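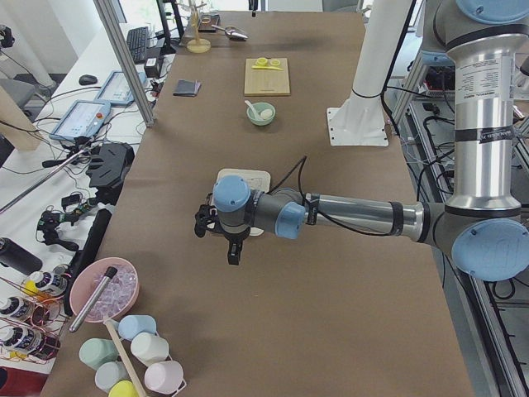 Long table with the kraft paper on. Board, mint bowl, mug tree at the far end.

Home Tickets Knowledge base Contact
3 min read

Ticket: brown paper lifting and marks on the table top
Site: Volholm, prep room
Status: open, waiting on supplier

Problem as reported
The kraft paper on the long table will not lie flat. It ripples after a few hours and round-bottomed items tip when they sit on a ridge. When the paper was lifted in September there were marks on the table top that do not come off with a damp cloth. The paper is from Nollis, the 700 mm roll, fixed with the low-tack tape that came with it.

What was tried first
1. Fresh length of paper, cut and left flat overnight with boards on it. Fine in the morning, rippled again by 3 pm.
2. Tape along both long sides instead of at the corners. Worse. The middle had nowhere to go and came up in one long ridge.
3. Tape at the far end only. Better, but the near end creeps when things are slid across it.

Reply from Nollis support
They asked for the room humidity and whether citrus or ice was being used on the paper. Yes to both. They say the roll is not coated and will take up moisture from anything put straight on it. They suggested the coated roll or no paper at all.

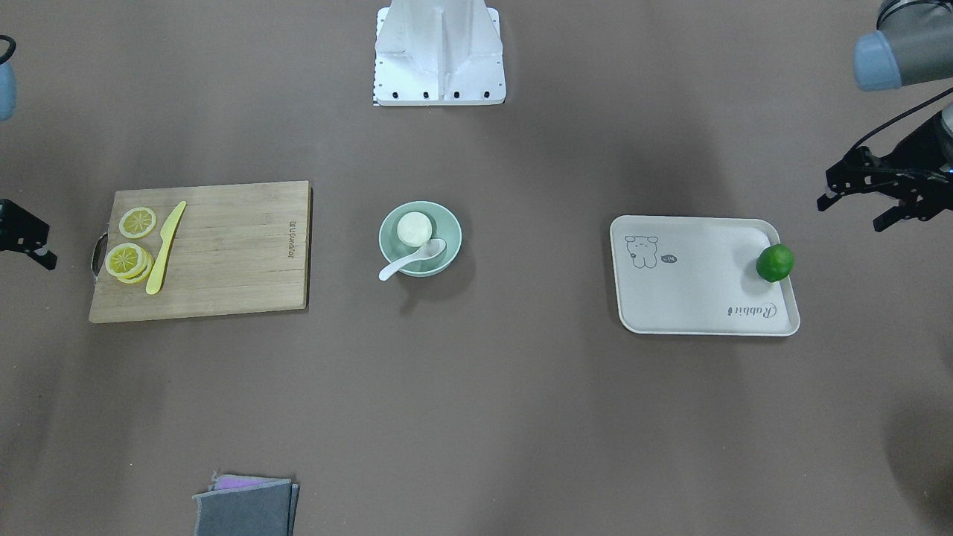 We then ran without paper. Citrus was the main worry, as juice is the likeliest cause of the marks, so the rule for the trial was that nothing cut goes down on the bare top. The lemon slices stay on the bamboo board, and they were kept to the left part of it so that any juice has some board to cross before it gets to the table. The board has a metal ring handle which lies flat on the table, and we have put a felt dot under the ring to stop it scratching. The trial ran for 9 sessions. No tipping reported in any of them.

Cleaning the marks
Warm water and washing-up liquid, soft cloth. Removed the crumbs and most of the grey film left by the tape. The brown marks stayed.

Grakeo surface cleaner, diluted as on the bottle, left for 40 seconds and wiped. Lightened the marks but left a dull patch, so we stopped after one go. Do not use this on the rest of the top until the supplier has answered.

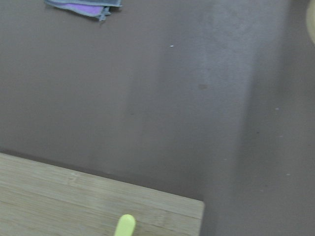 Dry cloth only between sessions for now. The cloth gets folded and left on the table so it is to hand, and it should be swapped when the edges start to go. Please do not use the scourer from the sink. Over half the fine scratches near the window end look like scourer marks to me.

Sent to Hadgu (table supplier)
Asked whether the top can be re-oiled in place or has to come off. Also asked for a price on a clear cover. Their first quote was 2,000 for a cut-to-size sheet with fitting, which is a lot for one table. Waiting on a price without fitting.

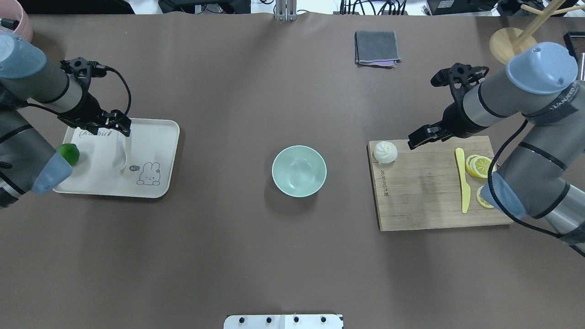
Current layout without paper: bunny tray on the left, mint bowl in the middle, board on the right with the bun and lemon.

Until this is closed
- Leave the paper off.
- Cut fruit on the board, whole fruit can go on the tray.
- Ice bowl stands on a folded towel - it sweats.
- Wipe up juice straight away and note the time on the sheet by the door.

Update
Hadgu have asked for a close-up of the marks in daylight. Will send in the morning. The rest of the Nollis roll is on top of the cupboard if anyone wants it for packing.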